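Tikthorpe Arm Build: Questions We Get a Lot
Last updated 2025-06-22 by Zodwa Coetzee

Who is building this, and where?

Mostly me and Wael Benjelloun, on the long bench at the back of the Tikthorpe shared workshop. Mostafa Ragab did the wiring and still gets a message from us whenever something smells warm. We started in March, with a lot of enthusiasm and one motor that only turned left.

What is the arm supposed to do?

Sort small things into bins! Buttons, spare bolts, bottle caps, whatever the workshop has too much of. It's a modest goal, I know, but you'd be amazed how much there is to learn in picking up one bolt and putting it down somewhere sensible.

Did you use a kit?

Partly. The base and the first two joints came from a secondhand kit that Gillespie Leckie had in his garage, and the rest we printed. The wrist took 17 tries (I kept the bad ones, they're in a shoebox if you'd like to come and laugh at them). The control program is our own and we call it Zinora, after Wael's first boat.

How much can it lift?

We've had it hold 82 grams at full stretch without drooping. Closer in it can manage more, but we haven't pushed it, and please don't hang your keys on it.

How long did it take?

Almost 900 hours between us, if you count the evenings we spent drinking tea and looking at it. I do count those.

How do you tell it where things are?

We split the work surface into four sections with blue painter's tape, one strip going each way, and Zinora keeps a separate set of positions for each section. A pink plastic bin goes in one of them, clear of the tape, and the arm learns its reach from there.

Do the tape lines have to be perfectly straight?

No, and ours aren't. They lean a bit, and the two halves of the crossing strip don't quite meet up where they hit the other one.

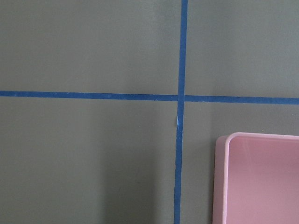

The program works from points we measure by hand, so the tape is really for us, to help us put the bin back in the right section after somebody has borrowed the bench. If you're fussier than we are, use a long ruler and press the edges down well. Painter's tape does flake a little with age, so plan on replacing it now and then.

Can I come and try it?

Please do! Ask for me or Wael at the front desk. Tie back long hair, leave scarves on the hook, and learn where the stop button is before you touch anything else.

Will you share the files?

Yes, once Mostafa has redrawn the wiring diagram so that a person other than Mostafa can read it. The wrist files are ready now, and I'm happy to put them on a memory stick for you.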